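Section 9: Setting Up and Filling Your Open-Cubby Shelf

Welcome to the fun part! If you've followed the guide up to here, your Plesurar shelf is built, the screws are snug, and you have a whole wall of little square homes waiting for your things. This section covers choosing a spot, leveling, filling the cubbies, and the quick evening reset that keeps them looking good (my favorite part, and I've been doing it since May without getting bored).

9.1 Before you fill anything

1. Stand the shelf against a flat wall, with the open side facing the room. Bedrooms work beautifully.

2. Check for wall outlets. Slide the shelf sideways until any outlet you want to use is fully clear.

3. Look down at the baseboard. If it holds the shelf away from the wall, use the longer spacer from the hardware bag so the top bracket still reaches.

4. Put a level on the top panel, first side to side and then front to back. Turn the feet a little at a time. On tile, check that each foot is sitting on a tile and not on a grout line.

5. Fasten the top bracket to the wall.

CAUTION: Do not skip step 5, even for one night. A tall shelf can tip if a child climbs it or if the upper cubbies are loaded first. Use an anchor made for your kind of wall.

Note: The Salodberg version has 2 brackets instead of one. Fit both.

9.2 Loading the cubbies

1. Start at the bottom. Heavy things go here: big books, boots, board games.

2. Put everyday things in the middle rows, where you can reach them without bending or stretching.

3. Save the top for light things you seldom need.

4. Leave some cubbies empty! I know it's tempting to fill every one, but the spare ones are what make the shelf easy to live with. They give you somewhere to set things down while you sort.

Note: Small round items roll. Place them toward the back of the cubby, or lay down a square of felt first.

CAUTION: Do not hang anything from the front edge of a cubby. The edges are finished for looks and will chip under a hook.

9.3 The basket round

Gemechu Wako on our assembly team came up with this one, and it has spread to pretty much every household in the building. You need a light basket with a handle — a plastic shopping basket is perfect, and a mesh one lets you see what's still inside.

1. Walk to the shelf with the basket in one hand.

2. Stop close enough to reach a middle cubby without leaning. Both feet flat, please.

3. Take out whatever doesn't belong and put it in the basket. Fruit, socks, receipts, that one mitten.

4. Carry the basket to the next room and put each thing where it lives.

5. On the way back, bring anything that belongs on the shelf and give it a cubby.

The whole round takes me less time than boiling pasta, and the shelf looks wonderful afterward. Try it with music on!

CAUTION: Keep cords off the floor in front of the shelf. It's very easy to catch a foot when you're looking at the cubbies and not down.

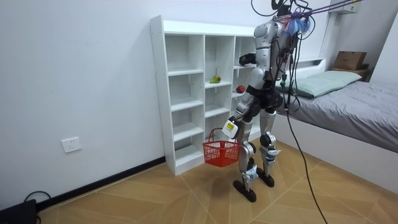 Reading time for this section: 2 minutes

A green pear-like fruit in the center column and a red apple in the right one are good candidates for the basket. The red basket hangs at about knee height, a comfortable level for carrying.

9.4 Care

1. Dust from the top row down with a dry cloth.

2. Wipe marks with a damp cloth and dry right away. White panels show everything, so a quick wipe goes a long way.

3. Retighten the bracket screws after 40 days, then whenever you move the shelf.

Note: Fresh fruit left in a cubby can leave a ring. Set it on a saucer if it's staying overnight.

Spare feet, spacers and brackets can be ordered through Vendum. Ask for Liam Pilkington if your shelf came without a part list, and have the number from the underside of the bottom panel ready.

Continue to Section 10: Adding Doors and Drawers.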